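Umzug, Tag 3. Kurzer Thread für alle, die auch grad ihre alte Wohnung übergeben müssen

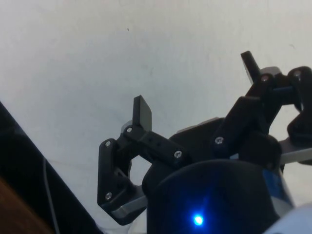
Also: Schönheitsreparaturen. Steht bei mir im Vertrag, Hausverwaltung Bodero will alles "fachgerecht geweißt". Angebot vom Maler: mehr als 2000 Euro. Für 65 qm. Nee.

3 Antworten · 14 Mal geteilt

Erstmal Vertrag rausgesucht und beim Mieterverein angerufen. 33 Minuten Warteschleife - Musik war schlimm. Ergebnis: starre Fristen in der Klausel, vermutlich unwirksam. Lasst das prüfen, bevor ihr irgendwas unterschreibt!!

Bodero sieht das natürlich anders. Mail kam abends um zehn, drei Absätze, kein einziger Paragraf drin. Hab geantwortet mit Kopie vom Übergabeprotokoll beim Einzug. Seitdem Stille

11 Antworten · 52 Mal geteilt

Dübellöcher mach ich trotzdem zu. Spachtel von Skastex, 79 Cent im Restekorb, reicht dicke. Trocknen lassen, schleifen, nochmal drüber. Nicht mit Zahnpasta, bitte, das wird gelb

Bình Trình fragt in den Antworten nach der Kaution: die dürfen sie ne Weile behalten, aber nich ewig. Schriftlich nachhaken, Frist setzen.

5 Antworten · 8 Mal geteilt

Übergabe ist Ende Oktober. Zeuge kommt mit, Zählerstände schreib ich selber auf. Muss jetzt Kisten packen, Küche steht noch komplett - meld mich wennn das Protokoll da ist

2 Antworten · 6 Mal geteilt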